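Reviewers wanted for our gripper safety guide

Hi! I run the good-practice group at Wadico, and I'm looking for 12 people to help me test a draft guide on how robots should handle doors, latches and knobs. It has 163 rules so far — too many, I know — and I want working operators and technicians to tell me which ones make sense. 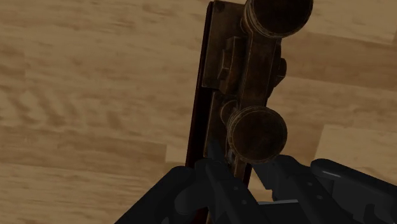
Simulated view: gripper fingers at the lower knob of an old metal plate.

You'll look at simulated clips, mark where you think a rule was broken, and argue with me about approach speed and finger clearance (my favorite part!). Each session takes 30 minutes, online, and we start in December. You don't need to code, but you should have worked near a robot arm or written a safety procedure for one.

Want in? Send a few lines about your work to the Niltero project desk at Wadico and put "knobs" in the subject line.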